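Ticket 889
Subject: Shelf labels print too low after update, then skip one label
Product: Grodeo Stock, desktop version
Printer: Byun thermal label printer, USB
Opened by: Hongjun Shao
Assigned to: Yutong Yuan
Opened: 2025-07-23
Status: Closed

Hongjun Shao wrote:

Good morning,

I write on behalf of our small shop in Starkdale. We sell things for the kitchen and the table, and we use Grodeo to keep the stock and to print the shelf labels. Since the program updated itself to release 16, our labels do not print properly any more.

The problem is the following. When I print one single label, it looks almost correct, but the text begins 5 mm too low, so the last line (the price per piece) falls on the gap between two labels. When I print several labels in one job, the first one is too low, the second one is lower still, and then the printer feeds one empty label before it continues. After the empty label it begins again in the same way.

We have had this printer since April and it worked well until the update. The labels are the same as before, from the same supplier. They come in rolls of 1000 and I have opened a new roll to be sure, with the same result.

What I have tried already:

I switched the printer off, waited, and switched it on again. No change.
I cleaned the print head and the small sensor with the cloth that came with the printer. No change.
I removed the printer from Windows and added it again. After this, the first label was at the correct height, but only one time.
I printed the test page from the printer itself, by holding the feed button. The test page is in the correct position and no label is skipped.

Because of the last point I believe that the printer is not broken. I may be wrong, I am not a technician.

It is rather urgent for us. The Tavholm line is coming into the shop this week and every item needs a label with its colour name on it.

Kind regards,
Hongjun Shao

Yutong Yuan (Grodeo support) wrote:

Hi Hongjun,

Thanks for the very clear report, and the feed button test was a good idea. I agree with you, the printer can find the gap by itself, so we should look at what the program sends to it.

Could you please check these for me?

Go to Settings, then Printing, then Label stock. What name is shown there, and is the box "Use printer driver size" ticked?
Open the Byun driver in Windows and look under Page Setup. Is the media type set to "Labels with gaps" or to "Continuous"?
Do you see the same problem with every template, or only with the shelf label?
Does the problem appear for items with a picture and for items without one? In this release we changed the way item records are loaded before printing, and I would like to rule that out.

If it is easy for you, please also export one item record that prints wrongly and add it here.

Regards,
Yutong

Hongjun Shao wrote:

Dear Yutong,

Thank you for the quick answer. I went through your points in the same order.

The label stock is called "Shelf small (old)". I am sure that the word "old" was not there before the update. The box "Use printer driver size" is not ticked, and I do not remember if it was ticked earlier.

In the driver, the media type is "Labels with gaps". The height in the driver is the true height of our label, I measured it with a ruler.

The problem exists with the shelf label and with the price reduction label. The address label is fine. We made the first two ourselves, with copy and paste from an older template, and the address label is the one that comes with Grodeo.

For the last point, I tried an item with pictures and an item without pictures. Both print too low, and both skip one label. I cannot see any difference.

The export is added to this message.
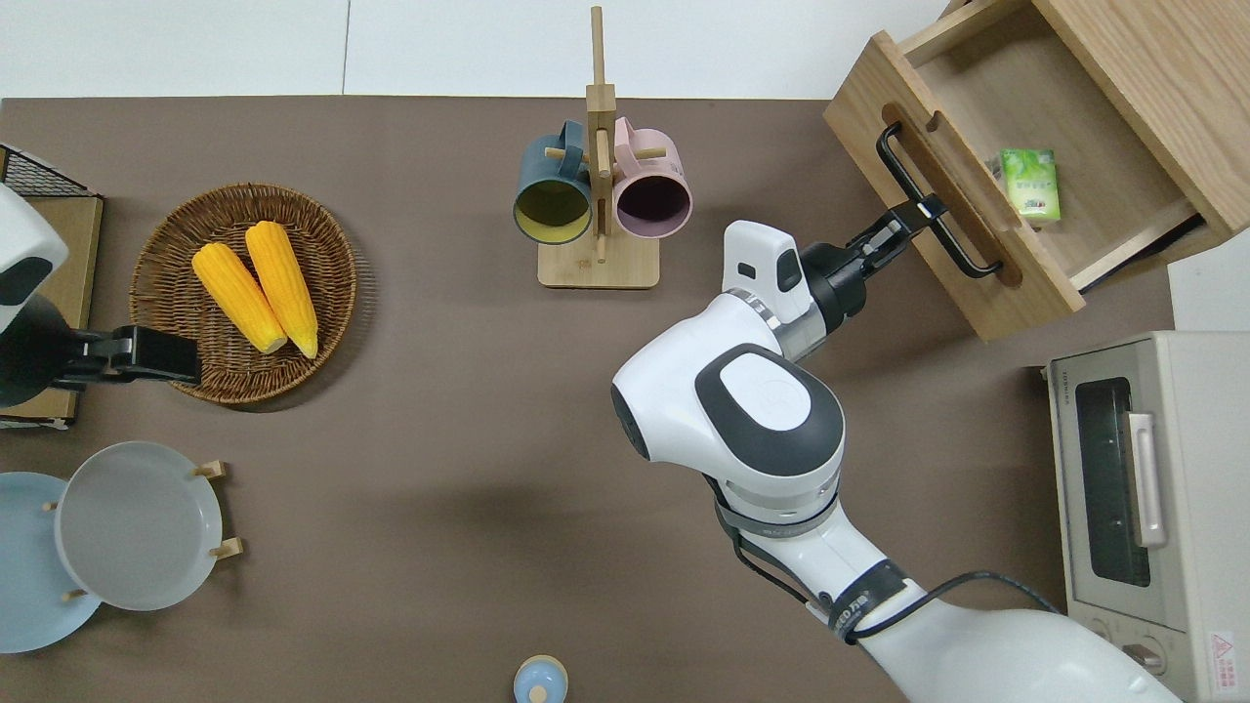
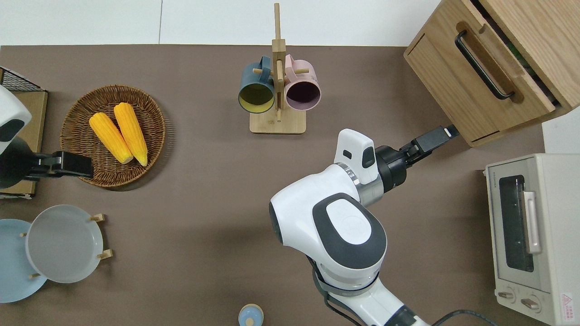
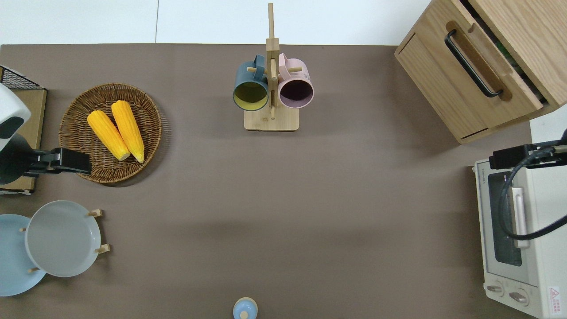
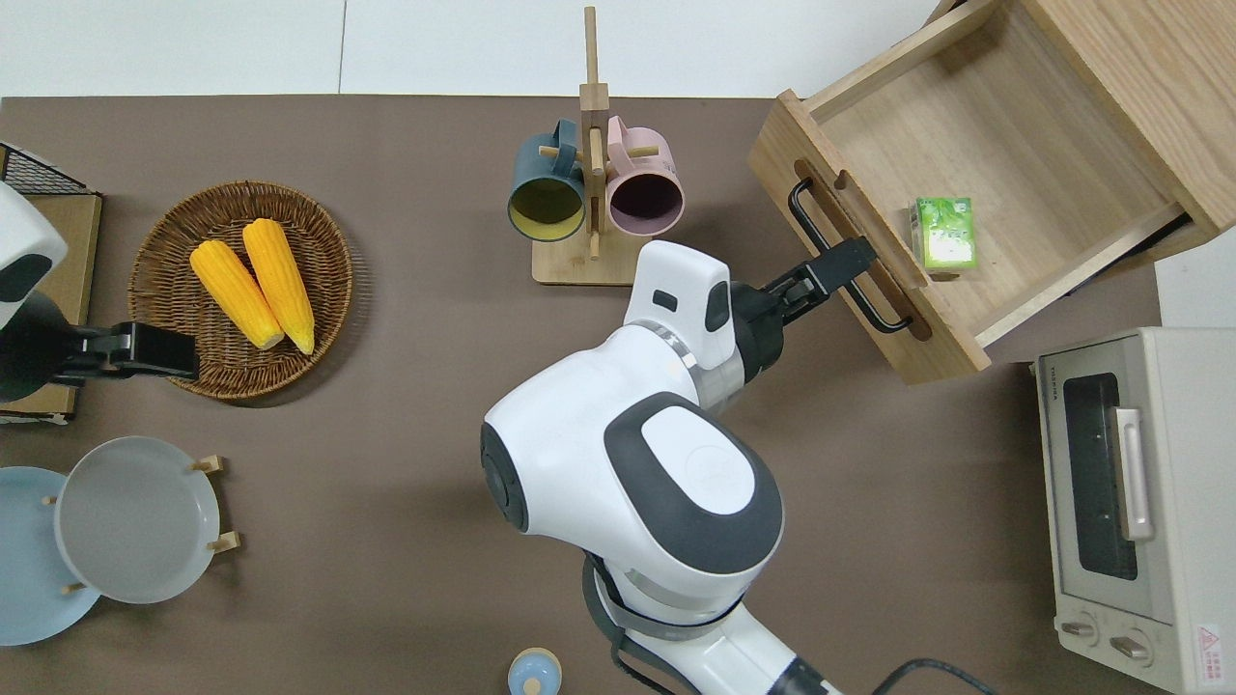
Attachments: corn basket (first), wooden cabinet (second), mug tree (third), open drawer (fourth)

I noticed one more thing when I made the export. In the export file there is a line called "stock_gap" and the value is empty. I do not know if this is normal.

Regards,
Hongjun

Yutong Yuan (Grodeo support) wrote:

Hi Hongjun,

The empty "stock_gap" is the important part, thank you for looking so carefully. The item record itself is fine and the pictures play no role in it, so you can leave your items as they are.

When the new release meets a custom template, it moves the old label stock into a list and adds "(old)" to the name. It should copy the gap between the labels too. In your case it did not. The program then takes the gap as zero, so every label begins a little later than the one before. When the difference becomes too big, the printer's sensor corrects it, and you get the empty label.

Please try this:

1. Close all print windows in Grodeo.
2. Go to Settings, Printing, Label stock, and choose New. Do not choose Duplicate, that would copy the empty gap.
3. Give it a new name and type in the width, the height and the gap. Use your ruler for the gap as well.
4. Open your shelf label template, choose the new stock and save the template under a new name.
5. Hold the feed button on the printer until the light blinks, then let go. The printer will measure the labels again.
6. Print three labels in one job.

Regards,
Yutong

Hongjun Shao wrote:

Dear Yutong,

I followed the steps. At first it became worse – the text was too high and the first line was missing. Then I saw that I had typed the gap in the field for the top margin. The two fields are very close together, and in my window the second name is not completely readable. Maybe this could be made wider in a next version.

After I corrected it, the three labels came out well. Then I printed a longer job for one whole shelf, and there was no empty label and the price stayed in its place to the end.

One question remains. Can I delete the stock with the name "Shelf small (old)"? My colleague chose it by mistake today and we had the same trouble again for a few minutes.

Hongjun

Yutong Yuan (Grodeo support) wrote:

Hi Hongjun,

Good to read. Yes, you can delete it, but please first move the price reduction label to the new stock, otherwise Grodeo will refuse and show a message that the stock is in use.

I have reported the missing gap to the developers, and the narrow field too. I cannot promise a date for either one. I will keep this ticket open until you confirm.

Yutong

Hongjun Shao wrote:

The price reduction label is moved and the old stock is deleted. Both templates print correctly. You may close the ticket.

Thank you for your patience with my long messages.

Ticket closed by Yutong Yuan
Resolution: New label stock created by hand with correct gap value. Printer recalibrated.
Category: Printing / Label stock / Migration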